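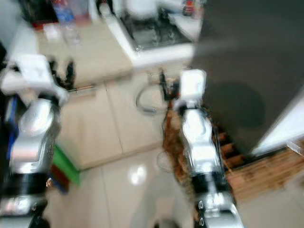 Is the Fulta boring head worth buying for a small workshop?
For steel and aluminium in short batches I would say it is, if you can live with the price of the inserts.

I have used the Fulta fine boring head since March on our older milling machine. Before it we had a Ziturel head, which served us well but had a worn screw, so every adjustment became a small guess. My colleague Murali Naidu was against buying another one of the same kind, and we ordered the Fulta for 874 pounds with one bar and 6 inserts.

The dial is the best part. The lines are clear, the screw has very little play, and it comes back to the same size after I change the insert. On bearing seats of 70 mm I can usually reach the size in two passes. With the old head it was three or four, and one of them was always made with fear.

Surface finish is good in mild steel. In stainless it is only fair – I had to reduce the speed a lot before the marks from vibration went away, and with the long bar they did not go away completely. The instructions give one table of speeds for all bars, and this is a mistake in my opinion.

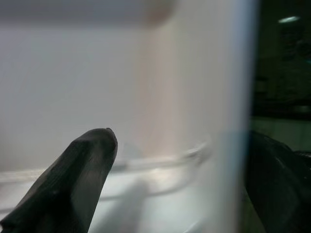
Close view, black parts with rounded tip.

Two things I do not like. The locking screw is small and needs a key of a size which we did not have in any other set. Also the case has no place for the second bar, so mine lies in a drawer wrapped in a cloth.

Beverley Marsden, who does our ordering, asked for a price on the larger version and it was 1127 pounds without any bar. For that money I would look at Pradari also, but I have not tried their heads and cannot compare.

Inserts come in packets of ten only. We have used more than one packet, mostly through my own errors with the depth of cut. If you start with this head, take 0.1 mm on the first finishing pass and measure before you continue.

Four stars from me. I keep one back for the locking screw.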